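Review: Ellberg Finger Refit Kit for hand-held grippers (pair)
Posted 23 August 2024
Fits: most two-finger hand-held grippers with side brackets

Anyone who looks after hand-held grippers knows the cycle. The fingers wear, the fingers get swapped, the new fingers don't quite meet, and a whole afternoon of demonstrations has to be thrown out over a gap you could slide a business card through. We run a two-gripper tabletop cell, and I have been its maintenance department since April, on the grounds that I once owned a decent screwdriver.

The Ellberg kit is meant to break that cycle. For 59 dollars you get four printed fingers, a bag of screws, a small hex key, a flat alignment gauge and a leaflet in seven languages, each of them translated from one of the others. The hex key is soft. Throw it away before you grow fond of it.

Fitting is easy enough in principle. Back the old screws out, slide the old finger off its bracket, slide the new one on, close the jaws on the gauge and tighten. The leaflet says ten minutes per gripper. My first took closer to an hour, mainly because the leaflet says to tighten fully before checking the gap, and if you do that the finger creeps inward by a hair and you start over. Snug the screws, close on the gauge, then go back and forth between them a quarter turn at a time. My second gripper went on in twenty minutes, including one screw I had to go and find under a radiator.

The screws deserve a paragraph of their own. They are a touch too long. On a Skorholm bracket they bottom out before they clamp, so everything feels tight and the finger still rocks. I put a thin washer under each head and the rocking stopped. The Kassa bracket is deeper and takes them as supplied. Ellberg sells shorter screws separately, naturally.

Once the fingers are on, check them on the bench before you trust them with work. I open and close each gripper by hand a few dozen times over a bare tabletop, look at whether the tips come together square, and then put a light pencil mark across finger and bracket. If the two halves of the mark part company, something has moved. After that it's time for small, annoying things: cups, trays, anything with a thin rim. Big blocks will flatter any gripper. 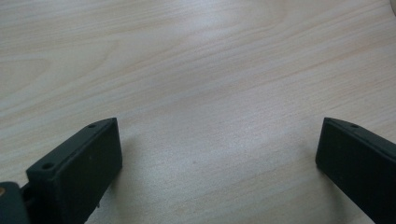
Bare table first, then the table with a tray and a cup on it. 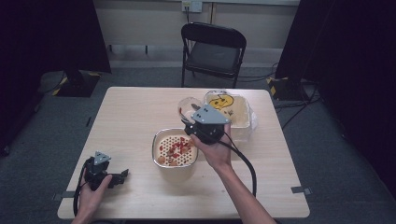
Cables are the other half of the job, and the kit ignores them completely. I had one snag on a table corner and tug the whole wrist round in the middle of a run, and no amount of finger alignment will save you from that. Leave enough slack for the longest reach you plan to make, then a little more, and look along the full run before you start. I now do this every morning, with the coffee in the other hand, well away from the table.

So how have they lasted? Our log stands at 2714 cycles on the first pair, and they still close on the gauge. The previous set, from Lodulico, was visibly bowed by 966. I will say the Lodulico fingers had a rubbery pad that held slick plastic better, and I miss it whenever I have to lift anything with a lid. You can stick your own pads on the Ellbergs, but then you need to redo the gap, and you're back to the quarter turns.

Cleaning is a damp cloth and nothing else. I tried solvent on a spare, and it went tacky and picked up lint for a week. Crumbs are worse than grease, by the way – they work into the slot by the bracket and hold the finger open just enough to matter. A dry toothbrush gets them out.

Good: holds its alignment, survives clumsy people, four fingers in the box so you have a spare pair.
Bad: screw length, hex key, leaflet, price of the shorter screws.

Four stars out of five, with the fifth withheld until somebody at Ellberg measures a Skorholm bracket. I've ordered another set for the spares drawer, plus the short screws, and yes, I paid for shipping twice.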